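Ticket 824: Wi-Fi drops in the small meeting room, Povercombe office
Opened by: Myung-ja Won
Handled by: Bo-ram Lim
Priority: Normal
Status: Closed

Opened 4 May 2023

Reported problem (Myung-ja Won)

The wireless in the small meeting room keeps dropping. It has been doing it since we moved back in after the refit. You join the Proseo network, get full bars, and then a few minutes into a call the sound goes choppy and the laptop says "Connected, no internet". Sometimes it comes back by itself and sometimes I have to switch the Wi-Fi off and on. My phone does the same if I leave it on the office network. It is fine at my desk and fine in the kitchen.

I have tried restarting the laptop, forgetting the network and joining again, and sitting on the other side of the table. The last one seemed to help a bit, but I would not swear to it.

Other people have had the same trouble. The Plendel call on Tuesday had to be finished on a mobile in the corridor.

Reply 1 (Bo-ram Lim)

Thanks. A few questions before I come over.

Does it happen on every call or only on long ones? Is the door open or shut when it happens? And can you tell me which access point the laptop is using when it goes wrong? Right-click the Maeng icon by the clock, choose Connection Details and copy the line that starts "AP name".

Please also tell me what the walls are now. The plan I have is from before the refit and shows plasterboard.

Reply 2 (Myung-ja Won)

Every call over ten minutes or so. The door is usually shut because of the printer noise. AP name says POV-CORRIDOR-2 when it is working. I caught it once when it had gone wrong and it said POV-STAIRS-1.

Photo attached. The panels are what they put up in the refit. I don't know what is behind them.
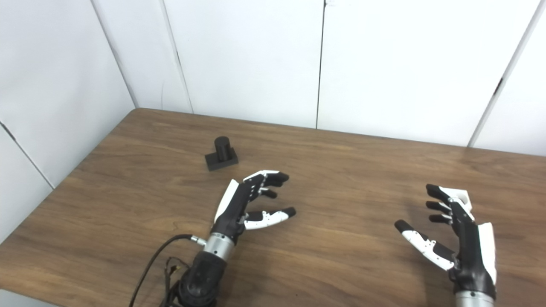
Attachment 1: small meeting room, table and wall panels

Reply 3 (Bo-ram Lim)

Useful, thank you. POV-STAIRS-1 is on the floor below, at the far end of the building. Nothing in the meeting room should be joining it. When the laptop does, it gets a weak link and hangs on to it, and that would fit what you are seeing.

I have asked the contractor what the panels are made of and whether there is foil-backed insulation behind them. In the meantime I will look at the logs.

Internal note (Bo-ram Lim)

Controller log for Myung-ja's laptop over the last two days shows it moving between CORRIDOR-2 and STAIRS-1 again and again, mostly during calls. Signal from CORRIDOR-2 in the room is poor with the door shut. Signal from STAIRS-1 is worse, but at times the laptop sees it as the better of the two, probably because STAIRS-1 is still set to full transmit power. It was turned up last November when the unit next to it failed, and never turned back down after the replacement went in.

Also found: band steering is on for the corridor units but off for the stairs. The settings should match.

Reply 4 (Bo-ram Lim)

I have made two changes this afternoon.

1. Transmit power on POV-STAIRS-1 set back from High to Medium.
2. Band steering switched on for POV-STAIRS-1, same as the rest of the building.

Please use the room as normal and let me know. If it drops, write down the time and the AP name.

Reply 5 (Myung-ja Won)

Better but not right. It no longer jumps to STAIRS-1. I had a 48 minute call this morning and it cut out twice, at 10.12 and 10.31. Both times the AP name was still POV-CORRIDOR-2. With the door propped open I had no trouble at all, but then everybody hears the printer.

Reply 6 (Bo-ram Lim)

Then we have fixed the roaming and are left with a plain coverage problem.

The contractor has replied. There is foil-faced board behind the panels on both the corridor side and the outside wall. Foil blocks wireless very well, so with the door shut the corridor unit has little chance of reaching anyone inside. Moving it along the ceiling would gain a bit, but not enough for video calls.

The room needs its own access point. The contractor says the network cable for the old wall phone was left coiled above the ceiling, so there may be no need to run a new one. I will test it tomorrow before eight, so as not to be in anyone's way.

Internal note (Bo-ram Lim)

Cable tested. One pair was open at the patch panel end. Re-terminated and tested again, passes at gigabit. Patched to switch 2, port 3. The port was still on the voice network from the phone days and was not giving out power. Moved it to the access point profile and enabled PoE.

Spare access point taken from the store cupboard. Firmware was two versions behind and it would not join the controller until updated by hand. Allow extra time for this if you use the other spare, as it came from the same batch.

Reply 7 (Bo-ram Lim)

New access point is up in the ceiling and is called POV-MEETING-1. Power is set to Low, as it only has to cover the one room. I ran a test call from the laptop with the door shut, and a continuous ping of 300 packets alongside it. None lost. Before the change I was losing some on every run.

Your laptop should pick it up by itself. If it still shows CORRIDOR-2 after you sit down, turn the Wi-Fi off and on once.

Reply 8 (Myung-ja Won)

Used it for the Plendel call and a long one after that, door shut both times. No drops. AP name said POV-MEETING-1 throughout. My phone is fine in there as well. Happy for this to be closed.

Could the number for the room be taken off the phone list while you are at it? People still try to ring it.

Closing note (Bo-ram Lim)

Phone list updated.

Cause: foil-faced board behind the new wall panels, made worse by a stairs access point left on high power.
Fix: power and band steering corrected on POV-STAIRS-1. New access point POV-MEETING-1 fitted using the old phone cable.
Follow-up: floor plan to be redrawn with the new wall type. The other two refitted rooms have the same board and should be checked for coverage. Separate ticket raised for those. One spare access point left in the cupboard, firmware not updated.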